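Print this page | E-mail this page

Gronell build log – December
Posted by Elínborg Frandsen

Picked up where Villads left off with the wrist. The new fingers are on, both sides, with the black pads set into the inner faces near the tips. Left pad needed filing before it would sit flush. I used the flat needle file from the shared drawer and put it back.

Wrist camera bracket moved 12 mm away from the palm. Before that the fingers filled most of the view and we had hardly anything to work with past the tips. Reprinted the bracket twice, the first one split along the screw hole. The second was printed lying down and held.

Jaw opening on the servo is now capped at 85 percent. At full travel the left linkage touches the housing and the motor starts to hum. Luminița wants to fix this with a shorter link. I would leave it until the arm has run for a while.

Cloth work is on the gray sofa for now, yellow cloth on the seat, approach from above with the jaws open. Yellow against gray is easy to threshold, so I can leave the color settings alone and look at the motion.
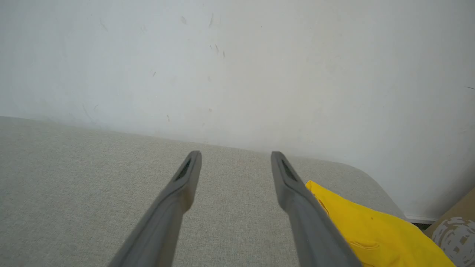
The near ends of the fingers are still soft in the wrist view. Focus is fixed on this camera and I set it for the fabric, so I don't plan to chase that. The tips are what the tracker uses.

Things changed in the config:
Approach speed down to 200 counts per second for the last stretch.
Close command waits for the arm to stop. It used to fire early.
Encoder zero for the wrist is 2286. Write this down if you take the motor off again – Villads and I lost an evening to it.

Still open: the seat gives when the fingers press into it, so the height I measure with the ruler is not the height under load. Vilhjálmur suggested stopping on motor current instead of a fixed height. I have the current readings logged but have not picked a limit.

The cable along the forearm also needs a second tie, close to the elbow. Ties are in the Brøndum tin. Next session I start with the cable and then go through the current log.

Contact | © Fladum Workshop | Back to top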